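Visit to the Dristano table works

The October visit began at 10 in the assembly hall and ended in the finishing room. Agnes Hedlund led the tour and answered most of the technical questions. Dristano buys its timber from Gajewski, dried and cut to length, and machines everything after that on site.

Boards are sorted by grain before gluing. Pieces with strong arching figure go to the middle of a top, where they show best. Straight grain is kept for the long edges. 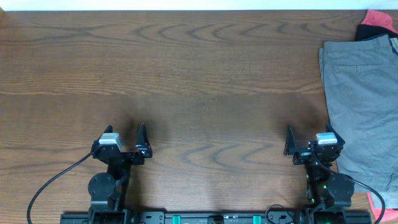 Photo: Oduor Mfaume

Medium-brown tops with dark, wave-like grain show scratches from cross sanding more readily than pale ones, according to Hedlund. The final pass therefore follows the grain over the full length. Tops are checked under a low side lamp before they leave the room.

The order book stood at 254 tables, most of them for Tronance offices. Delivery is in batches of 26. I asked about repairs to older tops and was told that these are quoted separately, after inspection. The price list was not available to visitors.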